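Small Loans, Small Savings: How Members Use the Brarkside Credit Union

Project report, second-year module in Money and Society
Erdal Taşdemir
Supervisor: Dr Siliņa

1. Introduction

When I first told my family that I wanted to spend a good part of the year writing about a credit union, my aunt asked whether that was a kind of trade union for people who owe money, and I have to admit that I was only a little better informed myself. I had walked past the Brarkside branch in Utley on my way to the bus for the best part of two years and had taken it for a travel agent. There is a faded poster of a beach in the window, which advertises a holiday loan, and it had fooled me completely.

What changed my mind was a leaflet in the student advice office about "save as you borrow" loans. The idea is simple enough. A member takes out a small loan, pays it back weekly or monthly, and with every repayment puts a little extra into a savings account in their own name. When the loan is finished there is a sum left over which belongs to the member. I liked the sound of this very much and wanted to know whether people do in fact keep the savings afterwards, or whether the money goes straight back out again the moment it can be touched.

This report looks at that question for one credit union only. I would not like anybody to read it as a verdict on credit unions in general, which differ enormously from one another in size and in what they offer.

2. Background

A credit union is a savings and loans organisation owned by the people who use it. Members usually have to share something in common, for instance where they live or who they work for. At Brarkside the shared thing is living or working in Utley or the villages on the same bus routes, and at the time of my visits it had 1,953 adult members.

Most of the lending is in small amounts. The product I studied is called the Starter Loan and lets a new member borrow up to £500. There is no need to have saved beforehand, which used to be the rule. Several older members told me about having to save for three months before they were allowed to ask for anything, and a couple of them felt rather strongly that it ought to have stayed that way.

Under the Starter Loan the member agrees a repayment and a savings amount at the same sitting. The savings are locked until the loan is cleared, and after that they can be withdrawn on request. I had expected this lock to be unpopular. As I explain below, it was the feature I heard the warmest words about.

The main alternative locally is Kuvelov, a weekly payment shop on the high street which sells furniture and kitchen goods on credit. I did not set out to write about Kuvelov at all, but it came up in nearly every interview and so it has crept into the report.

3. How I went about it

I used two sources. The first was a set of summary tables that the branch manager very kindly prepared for me, showing how many Starter Loans had been cleared and what the savings balance looked like on the day of the last repayment and again six months later. I never saw any names or account numbers, and I did not ask to.

The second source was interviews. I spoke to 10 members, all of whom had finished a Starter Loan at least six months earlier. The branch put a notice up by the counter and people rang me if they were willing. We met in the branch's back office or in the café at the library, and most conversations lasted the length of a pot of tea. I took notes by hand and typed them up the same evening, while I could still read my own writing.

The weakness of this is plain and I want to be open about it. People who answer a notice at the counter are people who still come to the counter. Anybody who had a miserable time and never went back would not have seen it. Dr Siliņa raised this with me early on and suggested that I write to former members as well, but the branch was understandably not happy to pass on addresses, and by the time we had agreed on a letter they could send on my behalf it was June and I had run out of term.

4. What I found

4.1 Keeping the savings

The summary tables show that more than half of the members who cleared a Starter Loan still had some savings with Brarkside six months later. The tables are grouped in bands, so I cannot say exactly how much each person had kept, but the commonest pattern was a balance that had gone down a bit and then settled. Only a small group had withdrawn everything in the first week.

The interviews helped me make sense of this. The first withdrawal was often planned well in advance and was for something quite particular: school shoes, a car service, the deposit on a caravan week. After that the remainder seemed to take on a different character in people's minds. One woman called it her "leave it alone money" and said she would feel silly going in for it. Another member, a retired bus driver with a great deal to say about interest rates (I enjoyed this interview more than any other, and it ran to two pots), said that he had never managed to save in a bank account he could see on his phone, and that having to walk in and ask somebody was worth more to him than any rate they could offer.

4.2 The lock

I asked everyone how they felt about not being able to reach their savings during the loan. Of the ten, 4 said it had worried them at the start. By the end, none of these four would have changed it. The phrase "out of the way" came up again and again. There was one practical complaint, which I thought was fair: when a washing machine breaks in the middle of a loan it is frustrating to have money sitting there and to be told that you may borrow more but not use your own. The branch manager said that hardship releases are possible and are written into the agreement. Of the people I interviewed, very few had known this.

4.3 Compared with weekly payment shopping

Nearly everybody had bought something from Kuvelov at one time or another, and I was surprised by how fondly some of them spoke of it. The staff are friendly, the goods arrive quickly, and the weekly figure on the ticket is small. What people disliked was working out the total. Several had done the sum only after they had signed. With the Starter Loan the total is printed at the top of the agreement in large type, and the savings figure is printed beside it, and I think that having the two numbers next to each other does a good deal of quiet work – people remembered both of them months later, sometimes to the penny.

4.4 Children's accounts

I had not planned to include this section. Four of my interviews turned, without any prompting, to the junior savings accounts, which parents can open with a single pound. Members who had finished a loan often moved their regular savings amount across to a child's account and carried on paying it in at the same rate. The habit was already there and the money simply had a new owner. Parents talked about bringing little ones into the branch on paying-in mornings, with the passbook to be stamped and the play corner to be visited afterwards, and it was clear that for some families this had become part of the week.
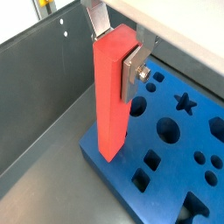 Figure 1. Red block held just above a blue foam shape-sorting board.

I would have liked to know how many junior accounts are opened by parents who have had a Starter Loan, as against parents who have only ever saved. The branch's system does not link the two, and so I can offer only what I was told.

5. Discussion

It would be easy to get carried away. The sample is tiny, and everybody in it was kind enough to give up an hour for a student, which probably says something about how they feel towards Brarkside. Even so, I think two points hold up.

The first is that the savings part of the loan seems to matter most as a routine. Members talked far more about the regular payment than about the balance, and those who kept saving were mostly those who had left the standing order running at the old repayment amount, or near it. Those who cancelled it on the last day meant to start a new one, and by their own account did not get round to it. If I were advising the branch (which I am not, although they did ask) I would suggest offering to carry on the payment at the point when the loan is cleared, with one signature.

The second is that the hardship release ought to be much better known. A line on the repayment card would do it.

I also want to say a word about the counter. The branch is open in the mornings only and there is talk of moving more business to the app. I can see the sense in that, and younger members will probably be glad of it – I use my own bank's app every day and would be lost without it. But so many of the people I met described the walk and the conversation as part of what kept their savings where they were that I would be sorry to see the counter hours cut any further before somebody has looked into it properly.

6. What I would do differently

I would start on the letter to former members in the autumn and not in the spring. I would also ask for the summary tables in narrower bands, and I would prepare fewer questions. My first list ran to two sides of paper and I think it rather frightened the first person I spoke to, who was very patient with me.

7. Thanks

My thanks go to Dr Siliņa for reading three drafts, the staff at the Utley branch for the use of the back office and a quite remarkable amount of tea, and above all the members who talked to me about their money, which is not an easy thing to do with a stranger holding a notebook. A copy of this report has been left at the counter for anyone who would like to read it.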